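Progress report, Lovden vehicle reconditioning grant, period ending December

Intake at the Lovden lot closed the period at 2,532 used vehicles, against a target of 2,000. Of these, 247 failed the brake or frame check and went to wholesale through Weris. The rest were cleared for retail after inspection and detailing.

Service records are now entered at intake. Entry for the Josell lot is behind schedule because the older files are on paper. 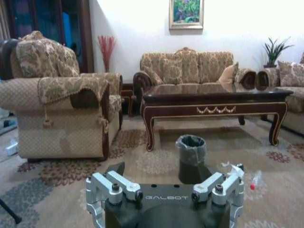
## Next period

- Finish record entry for Josell; 1,000 files remain.
- Move tire and battery testing ahead of detailing at both lots.
- Renew the parts contract with Simon. The current price list ends in March.

No change to the approved budget is requested.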